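How to run a pick-up demo at your open day

We ran ours at the Temlow workshop in February and had a brilliant time, so I've written up the setup for anyone planning one.

1. Cover the table with brown kraft paper and pull it tight. Visitors lean on everything!

2. Mark out a grid in blue masking tape. Squares give people something to call out ("next row up, one to the left!") and that's half the fun.

3. Choose one small, bright object. We tried 11 things and a toy car won easily.

4. Teach the hover point first, well above the paper, then the pick point. Save both before the doors open.

5. Keep the pendants on a side table, with the stop buttons facing whoever is running the arm.

6. Keep each turn to 18 seconds or so of talking, then let the arm move. Children will wait for a robot, but they won't wait for you.

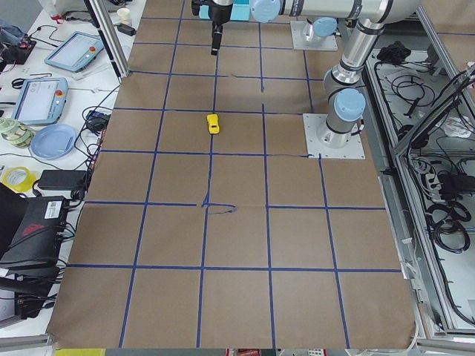

Hettiarachchi

With the yellow car in its square and the gripper up over the paper, stop and ask the crowd where the finger will come down. They love guessing. Then run it slowly, and let somebody choose the next square.

Spare tape is a must. We got through a lot of it.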